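Seasonal ground and roadside workers, Getier estate

Bednárik Land Services
Posted 7 August 2022
Reference: 764

We are looking for four people to join the grounds team at Getier for the coming dry season. Work starts in January and runs for 35 weeks. The job is outdoors nearly all of the time and covers the open ground, the tree lines and the road between the lower yard and Fallard.

The estate was laid out in 1886 and a lot of it has gone without regular upkeep in recent years. Most of it is flat, bare earth with trees along the margins. There is very little shade once you leave the tree line, so applicants should be used to working in strong sun.
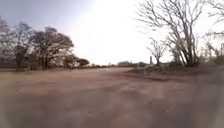

The first eight weeks will be spent on levelling and on marking out the new planting strips. After that the team splits into two pairs, one on the trees and one on the road. Pairs swap over every fortnight so that everyone learns both sides of the work.

What you will be doing

Filling ruts and raking out ridges by hand, and with the small tractor if you hold a licence. Digging planting pits and carrying water to young trees. Cutting back dead wood up to head height. Higher work is done by a contractor and you will not be asked to climb.

You will also help keep the ground in front of the buildings passable. Delivery lorries cross it twice a week and it needs regular attention. 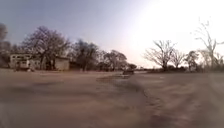 Open ground on the estate, with a ridge of churned earth running across it.

The road pair looks after the verges and the embankment. Loose stone has to be gathered and stacked, dust swept back from the paved stretch, and dry scrub cut away at the bends so that drivers can see ahead. Stone from the verges is kept for wall repairs, so please don't apply if you have a back problem that rules out lifting.

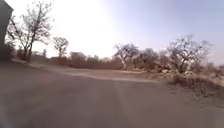 The paved road where it bends round the embankment.

Beyond the paved length the road is unmade. There is livestock in the district and drivers do not always slow down. Anyone working on the unmade section wears a high-visibility vest and sets out cones at both ends before starting. We supply both.

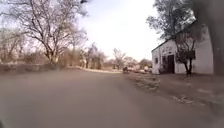 Hours and pay

40 hours a week, Monday to Friday, starting at six in the morning and finishing by half past two. Overtime is rare and is paid at time and a half. Wages are paid weekly into a bank account. The rate depends on experience and will be confirmed at interview.

Shared rooms are available at Gredstead for those who live too far away to travel daily. A van leaves Gredstead at twenty past five each working morning. There is no charge for the van. A small weekly sum is taken for the room.

Who can apply

You must be 18 or over and fit for manual work. Experience with hand tools is needed. Experience with trees is useful but we will train the right person. A driving licence is helpful for the road work.

How to apply

Write to the Bednárik office at Gredstead, giving the reference at the top of this notice, your last two jobs and the name of someone we can contact about your work. Say whether you would need a room. Interviews will be held at Gredstead and include a walk round the site, so bring boots and a hat.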